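Workshop > Buko > Papers > Two-Arm Cell
Print this page | E-mail this page

3.2 The cell we built
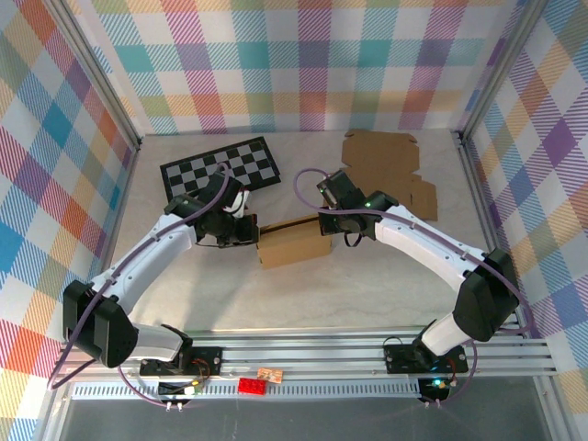 Figure 2. Both arms holding a small cardboard box between their grippers.

I put the Buko cell together in the shared workshop at Bedoya, mostly on evenings when the big saw was free. Both arms sit on one aluminum rail frame, so I can shift a base without redoing everything else. The plaid wallpaper went up in March, and I'm still fond of it -- plain white walls gave our tracker very little to hold on to. For the box task I ran 50 trials with the Clitach controller and 20 more with Ater, using the same starting poses. Most drops came when one gripper closed a little before the other. I go through the timing in Section 4.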